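Course Handout 4: Fault Analysis in Simulated Kitchen Tasks
Robotics Safety and Reliability, May session
Instructor: Thitima Srisuk
Laboratory supervisor: Luuk De Graaf

Students are expected to read this handout before the laboratory hour. It concerns a fault recorded in the Vergate kitchen simulation, in which the controller reported a task as complete when the final state did not meet the specification.
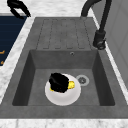

Reading time: 2 minutes

1. Background

The task set contains 200 simulated episodes run under the Josska controller. In 20 of them, the success flag was raised in error. The flag depended on a single test: whether the gripper was open and clear of the target. An open gripper above the counter satisfies that test whatever the bowl in the sink may hold.

Emanuel Lungu traced the first false report to step 3,133 of the event log. The controller had stopped checking object positions after the release command and did not resume.

2. Required state checks

A valid check must refer to the objects themselves. For the sink station, the log entry must name the item, its support and the basin. "Corn on plate, plate in basin" is an acceptable entry. "Release done" is not.

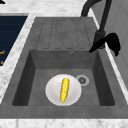 3. Cabinet station

The same rule applies to storage tasks. The shelf on which an item rests must be recorded, and the upper and lower compartments must be treated as separate regions. The original code treated the whole cabinet as one region, so an item on the wrong shelf passed the test. 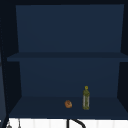

Figure 3. Open cabinet, bottle upright on the lower shelf.

Prapai Jitpraphai's review also found that the code did not consider the door. An item behind glass can be seen by a camera and still be out of reach. Visibility and access must therefore be stored as two values, and a planner must not infer one from the other. 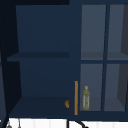
Where the two values disagree, the controller must hold its position and request a new check. It must not attempt a reach on the basis of an earlier reading. Students who worked with the Orkton arm last term should note that its hold command has a different name.

4. Assignment

Submit a corrected success test for one station, with a short statement of any fault it would still fail to detect. Questions about log access should be sent to Chaiwat Inthanon.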